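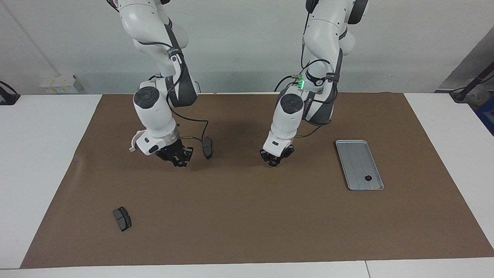
Dois braços robóticos brancos sobre papel castanho.

Pesquisar publicações, pessoas e temas

Orkeo 2, Nzioka 1. Fio sobre o jogo, vou escrevendo aos bocados porque ainda estou no comboio.

Começo pela classificação, que é o que toda a gente quer saber. O Hirkesier empatou em casa sem golos. Entrámos na jornada um ponto atrás deles e saímos um ponto à frente. Falta um jogo. Só sobe o primeiro, o segundo vai ao play-off.

Onze do Orkeo: o mesmo da semana passada com uma troca, o lateral esquerdo, que estava castigado. Entrou o miúdo dos juniores. Tremeu nos primeiros minutos, perdeu duas bolas seguidas junto à linha e depois acalmou. Não foi por ele que sofremos.

O Nzioka veio com três centrais e os alas muito baixos, uma linha de cinco na prática. Dois avançados rápidos na frente à espera do erro. Já tinham feito isto em Clarnadia e ganharam lá, portanto surpresa não houve.

Primeira parte fraca do nosso lado. Muita posse, quase toda entre os centrais e o médio defensivo, e sempre que a bola entrava por dentro havia três camisolas do Nzioka à volta. O nosso ponta de lança tocou na bola de costas para a baliza e pouco mais.

O golo deles nasce de um canto a nosso favor. Canto mal batido, cabeceamento para fora da área, ninguém a fechar no meio-campo e lá foram os dois sozinhos contra o miúdo. Passe para o lado, remate colado ao poste. O guarda-redes não tinha hipótese.

Isto dos cantos já vem de trás. Subimos os dois centrais, fica um lateral e um médio, e o médio costuma estar demasiado perto da área. Sofremos assim contra o Hirkesier em casa e sofremos assim outra vez hoje. É um problema de posicionamento e dá para treinar.

Intervalo, 0-1, alguns assobios. Assistência oficial: 1746. Para este estádio em maio, e com a subida em jogo, esperava mais gente. A bancada do topo norte esteve fechada e isso também conta.

Segunda parte. O treinador tirou um dos médios e meteu o Thanakorn Sangkhawat na direita, encostado à linha. O jogo mudou por aí. O ala esquerdo do Nzioka já tinha amarelo e passou a defender a dois metros dele.

Para quem não o tem visto: o Sangkhawat esteve quase toda a primeira volta lesionado, problema no tornozelo, e desde que voltou entra sempre do banco. Não é muito rápido. Recebe bem, espera pelo lateral e raramente perde a bola no primeiro toque. Hoje era disso que a equipa precisava.

Minuto 70, empate. O Sangkhawat recebe na direita, segura, o lateral passa-lhe por fora e arrasta o ala. Ele vem para dentro e cruza de pé esquerdo para o segundo poste. Cabeceamento do nosso ponta de lança, que finalmente apareceu solto.

Pediram fora de jogo. Do meu lugar não se via bem a linha, por isso não vou jurar nada. O assistente estava alinhado e não levantou a bandeira. O central do Nzioka levou amarelo por protestar.

A seguir houve um período em que podia ter caído para qualquer lado. Eles tiveram a melhor ocasião, isolados na esquerda depois de um passe nosso para trás sem força. O guarda-redes saiu bem e tapou com o corpo. Ele já salvou pontos esta época e pouca gente fala disso.

Também gostei de ver que não começámos a bater bolas longas. Em março, com meia hora para jogar e a precisar de ganhar, a equipa desatava a despejar para a área. Hoje continuou a procurar a direita, mesmo quando a bancada pedia outra coisa.

Minuto 87, 2-1. Livre lateral, a defesa alivia curto, ressalto à entrada da área e remate de primeira do capitão. A bola ainda desvia num defesa. No resumo vi que lhe deram o golo a ele, e bem, porque ia para a baliza.

Ao minuto 90 o Nzioka mandou uma bola à trave, de cabeça, num livre em que toda a equipa deles estava na área — guarda-redes incluído. Depois veio a compensação e ficámos com a bola junto à bandeirola até ao apito.

Resultado justo? Pela segunda parte, sim. Pelo jogo todo, o empate não escandalizava. O Nzioka defendeu bem durante muito tempo e ficou sem pernas nas alas.

Arbitragem: normal. Há um lance na primeira parte em que pedimos penálti por mão, mas o braço está junto ao corpo. Quem ia a berrar com o árbitro na saída devia rever isso com calma.

Última jornada: vamos a Clarnadia. Eles precisam de um ponto para não descer, portanto não vai ser um passeio. O Hirkesier recebe uma equipa que já não joga para nada. Se ganharmos, subimos, sem depender de ninguém.

O empate pode não chegar. Se o Hirkesier vencer, passa-nos à frente. Perguntaram-me nas respostas se em caso de igualdade conta o confronto direto: conta, e aí a vantagem é deles, ganharam um jogo e empataram o outro.

O meu onze para Clarnadia: o Sangkhawat de início na direita, regresso do lateral esquerdo e o capitão um pouco mais recuado. O campo lá é estreito, faz falta alguém que aguente a bola encostado à linha. Duvido que o treinador mexa tanto.

Bilhetes para fora: ainda não há informação sobre a quantidade. No ano passado só abriram a venda na véspera e muita gente ficou sem ir. Quando o clube publicar alguma coisa, partilho.

Cheguei à estação. Amanhã de manhã respondo ao que faltar, incluindo a quem perguntou pelo lance do fora de jogo — se aparecerem imagens de outro ângulo, mandem.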